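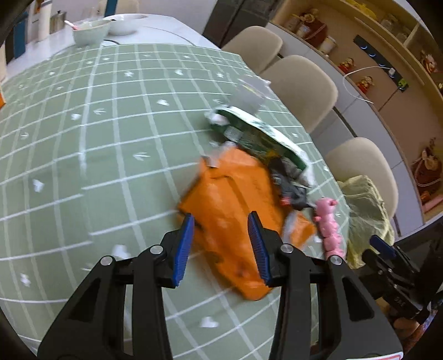

Field Notes > Interviews > Elk Season

Régis Tessier on the Osberg Late Elk Season

Régis Tessier has managed access to the Osberg unit for eight seasons. He met with us at the Renaud check station to discuss the changes that take effect when the late season opens on Fri 23 October.

The unit will issue 200 cow elk permits this year, down from 255. Mr. Tessier attributed the reduction to the July survey, which recorded 663 animals on the winter range. "We had hoped for a higher number," he said. "The herd is sound, but calf survival on the north side was poor, and the permits have to reflect that."

Hunters will also find the Ketulis road closed to vehicles above the second gate. Mr. Tessier acknowledged that the closure has drawn complaints. "It is a long walk with a quartered elk, and I would ask people to consider that before they shoot late in the day," he said. Horses and mules remain permitted on the trail, provided that all feed is certified weed-free.

Asked about the Zarurov ranch, which borders the unit on the east, Mr. Tessier stated that written permission is still required to retrieve an animal that crosses the fence. "Call the ranch first. They have been good neighbors to hunters, and they do answer the phone."

Every elk taken must be presented at the Renaud station within two days. Staff will remove a tooth for aging, and hunters who leave a mailing address will receive the result by letter.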